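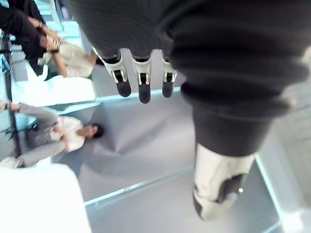
The Pichler lab opened its doors for one afternoon in October, and I signed up through work along with a few other people from our packaging line. We got there at 1:30 and were done a little before 5. These are my notes, cleaned up for the group that couldn't come.

The lab is on the second floor of an old textile building in Detska. Parking is behind the loading dock, and you have to call up to be let in. They gave us badges and shoe covers and told us to keep our phones on silent. The room itself was smaller than I had pictured.

The work we came to see is called Lumero. It is a method for teaching an arm to pick things up using a camera mounted down by the gripper, with no other camera in the room. Most of the cells I've dealt with have a camera bolted overhead, and when someone bumps the bracket you lose half a shift recalibrating. With the camera riding on the arm, there is no bracket to bump. The price you pay is that the view is odd. The room can come through upside down, the gripper is always in it, and part of the arm and its cover can take up a good share of what is left.

The lab decided not to fix any of that. They don't rotate the video and they don't mask out the arm. The first version did both, and it worked fine until the wrist turned past a certain point and the mask no longer matched. Now the raw view goes straight in, and the model is left to learn which parts of it are the robot. Their thinking is that the three fingertips are the most useful thing in the view, as they are always there and always attached to the same place. If the tips are near the object, the arm is near the object. The distance between the two is mostly what it learns from.

They gave a short talk before the demo. The training set was 283 demonstrations, all recorded in this one room. A person moves the arm through a pick by hand, the camera records, and the joint positions are saved along with it. Each one takes a minute or two, plus resetting the parts. The whole set took them most of the summer, mainly due to other people needing the arm.

The results they put up:

- Fixed overhead camera, nobody touching the bracket: 36 good picks out of 40
- Wrist camera, raw view: 34 out of 40
- Overhead camera after the bracket was moved by a finger's width: 11 out of 40
- Wrist camera after the whole arm base was shifted by the same amount: 33 out of 40

So the wrist camera is slightly worse when everything is perfect and a lot better when it isn't. I asked if the last two rows were a fair comparison, given that moving a camera and moving a base are different problems. They said no, not strictly, and that a proper version of that test is planned. I appreciated the straight answer.

The other result was about people in the background. Early on, the arm got noticeably worse when visitors came through, and it took them a while to work out that nearly all the demonstrations had been recorded with the same empty background. They went back and recorded more with people sitting, standing and walking on the far side of the glass. After that the drop mostly went away. There was some discussion of whether you could just blur the background in software. They tried it and the blur ate the edges of the parts, so they gave up on it.

For the demo the arm picked foam blocks, plastic caps and short lengths of hose. It is slow. It goes down, stops, shifts a little, and then closes. We saw it miss a hose twice in a row and get it on the third try. Clear plastic caps were the worst and they did not pretend otherwise. The gripper has three fingers, and they run it in one closing pattern only, which keeps the training simple but rules out thin flat items. That would leave out our cartons.

The ribbed cover on the arm came up more than I expected. It flexes as the arm moves, so it looks different in every pose, and they were worried the model would get hung up on the folds. They compared runs with the cover on and with it off, and found no difference they would stand behind. They keep it on for the dust.

Bright spots are still a problem. Where a light panel washes out the picture, the arm sometimes hesitates, and glare on the edges of the glass can do the same. Urkon, who supply the controller, lent them a camera with better range, but it weighs more, and the extra weight at the wrist caused vibration. They are back on the small one. It costs under 600 dollars with the mount.

Some things I wrote down to follow up on:

- Could we collect demonstrations on our own line during changeovers, or does the arm have to be offline?
- What happens to the lens in a room with cardboard dust? They wipe theirs once a day. Ours would need more.
- Retraining time. They said overnight for a new part - I'd want to see that done on something of ours.

They have another open afternoon planned in March. Coffee was in the hallway, and the elevator was out, so wear decent shoes.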